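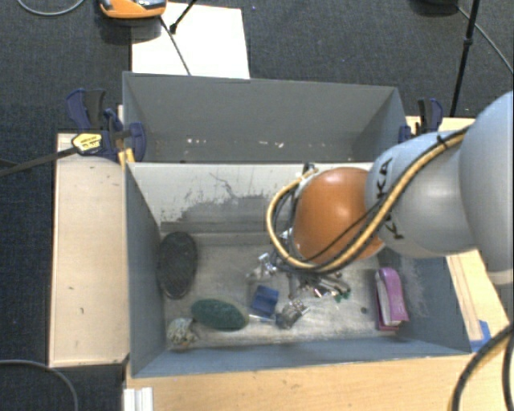
Small objects in an open gray bin

We use cookies to remember your settings and measure traffic. Accept all | Manage preferences

Label printer skips every second label after roll change
Status: Closed
Site: Modetti, Fitzgerald Street stockroom
Equipment: Ramix desktop label printer, Clorico inventory software
Opened by: Ayten Sönmez
Handled by: Sevim Yüksel

Original report

The bin label printer in the stockroom prints one good label, feeds a blank one, then prints another good one. It started this morning after I put in a new roll. Before that it was fine. We have 700 bin labels to reprint for the March count and I would like to not throw half the roll away. I turned the printer off and on and it still does it. The light on the front is green.

Ayten

9:20 am, Sevim

Please hold down the feed button and let go after the first flash. The printer should run a self-test page. Tell me if that page comes out on one label or spreads over more than one. Also please tell me what it says on the inside of the new roll's core.

9:45 am, Ayten

The test starts on one label and runs over onto the next. The core has a part number and says 800 labels. The old core is already in the trash but I fished it out, and the part number has a different last letter.

10:05 am, Sevim

The last letter is the gap code. The old rolls had a gap between labels. The new ones have a black mark on the back of the liner. Turn a strip over and check whether there is a black bar at each label.

10:10 am, Ayten

Yes, a black bar on the back of every label. There is still a small gap on the front too.

10:30 am, Sevim

Then the sensor setting is wrong for this roll. I changed the media type from Gap to Mark in the Clorico print profile and sent a test job of four labels. What came out?

10:40 am, Ayten

Four labels and four blanks, same as before. The printing is also a little lower than it was.

11:15 am, Sevim

The printer has its own stored setting and it wins over the profile unless "Use printer defaults" is unchecked. It was checked. I unchecked it and sent the same four.

11:20 am, Ayten

Better. No blanks now. But the bottom line of text is missing on all four, and the barcode on the last one will not scan.

11:50 am, Sevim

Two things left, position and darkness.

Position: the mark sensor slides on its rail under the roll. It has to line up with the black bar, and on this model it is parked in the center for gap labels. Open the lid, push the green tab to the left until it sits over the bars, close the lid, then run calibration from the menu. It will feed a few labels and stop.

Darkness: the barcode looks washed out in the photo you emailed. Please clean the print head with one of the alcohol wipes from the supply drawer. Switch the printer off first and give the head ten minutes to cool. Wipe in one direction.

1:30 pm, Ayten

Done after lunch. The wipe came away black. Calibration fed three labels and stopped. Test job is good, all text is there and all four barcodes scan. I printed the first 90 for aisle C and there are no blanks in the batch.

1:40 pm, Sevim

Good. I saved the settings as a second profile called "Bin label, mark" and left the old one as "Bin label, gap". If anyone loads one of the old rolls, pick the gap profile, move the green tab back to center and calibrate again. I also put a note on the purchasing record, as the supplier swapped the part without saying so on the packing slip.

Leaving this open until the full run is printed.

4:25 pm, Ayten

All 700 printed. One label came out creased at the start of aisle F. I think I had the roll in crooked, I reseated it and it stopped. You can close this.

4:30 pm, Sevim

Closed. Cause: roll changed from gap to black mark stock, printer set to gap. Secondary: dirty print head. Parts used: none.

Comments (4)

dalecounty: Same problem here, same printer. For us the profile change was enough and we never had to move the sensor. Maybe ours was already to the left.

Marnie_R: Where is "Use printer defaults"? I don't see it in my version.

Sevim Yüksel: Marnie, open the print profile, then Advanced, then scroll to the bottom. If it is grayed out you need to be logged in as an admin.

pcobb: If calibration keeps feeding and doesn't stop, check that the liner is under both guides. I wasted most of a roll before I saw it was riding over the left one.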